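Wednesday, January 7, 2026
Notebook, Staven room, table side

Today I continued with the sorting of the small things on the table. Blandine Jacquet has asked that we keep the same set until May, so I will write down here what stays out and what goes back to the Genlow cupboard.

The turquoise basket with the orange handle stays. I prefer it to the grey one from Ferside, because the colour is easy to find and the slots in the side let me see if something was left inside. The pale pink tray stays also.

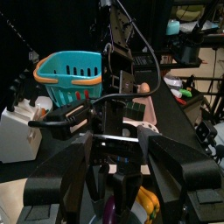
The lid of the grey basket is still missing, I have looked for it twice. If somebody took it home by mistake, please put it back on my desk without explanation, I will not ask.

New labels are needed. The Janevski roll has 50 on it and the glue is poor, they come off when I wash the plastic. I favour the older ones, order number 648, if we can still get them.

To do tomorrow: wash the tray with warm water only, ask Blandine which bowls she wants to keep, write the colour names on the shelf list (I wrote "green" for two different greens, this must be corrected).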